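We use cookies to remember your settings and see which pages get read. Accept all | Manage choices

Comparing two grippers on household drawers
Project report, robotics elective

So my question was pretty simple: if you put two different grippers on the same arm and ask them to open the same bathroom drawer, which one makes your life easier? I had the Dodside, which has chunky block fingers, and the Arex, which has thin fingers with soft pads. I really wanted the Arex to win because it's so much nicer to look at (sorry, Dodside!).

I drove the arm by hand from a Traveck controller and wrote down every try. The rule was that the gripper had to pinch the drawer front over its top edge, pull it out, and hold on until I said stop. If it slipped, that was a miss, even if the drawer moved a little.

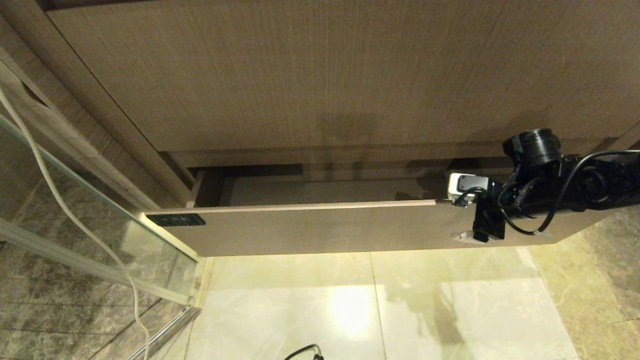

The Arex got in over the board more easily, I'll give it that. But once it was pulling, the pads started to creep, and I'd watch it slide up the wood while the drawer just sat there. I did 60 tries with each one. The Dodside made 55 of them, and the Arex was well behind until I slowed the pull way down, and then it was fine but so boring to wait for.

Cables were the other headache! Every time I turned the wrist past a certain point the loops pulled tight and the camera view jumped, so I ended up retying everything in March and redoing my first batch from scratch. The wrist camera was great for lining up with the top edge, but once the fingers closed I mostly steered from the head view.

My log has 1187 lines in it and a lot of them are me typing "slipped again." I also tried saving the camera video through Fiadzo, but I set the buffer to 1000 and lost the ends of a few runs, so I left those out of the totals.

Next I want to try the Dodside fingers with the Arex pads glued on. I've already ordered the glue.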